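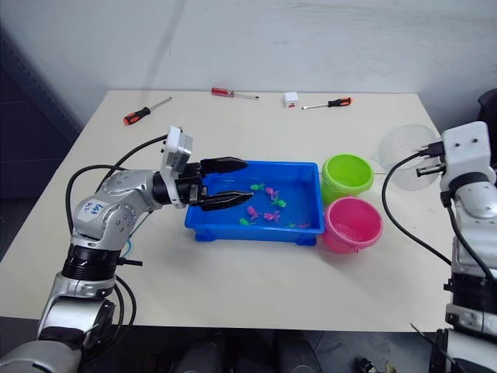

Toy fish floating in a blue plastic tray of water.

A fish scooping set is a water toy made up of a shallow tray, small floating fish and one or more buckets or nets. The fish are light plastic or foam and are usually sold in two or more colors, which allows the set to be used for sorting as well as catching.

Trays are filled by hand and have no pump. The Jornley tray measures 425 mm on its long side and is filled to a depth of 52 mm. Flared walls make the tray easier to empty and let several trays be stacked for storage.

In the sorting form of the game, each player takes one color and moves those fish to a bucket. In the version published by Thampi, a fish dropped on the table goes back into the tray. After use, hollow fish are squeezed or shaken to drain them and left to dry.

See also: Bath toy; Water table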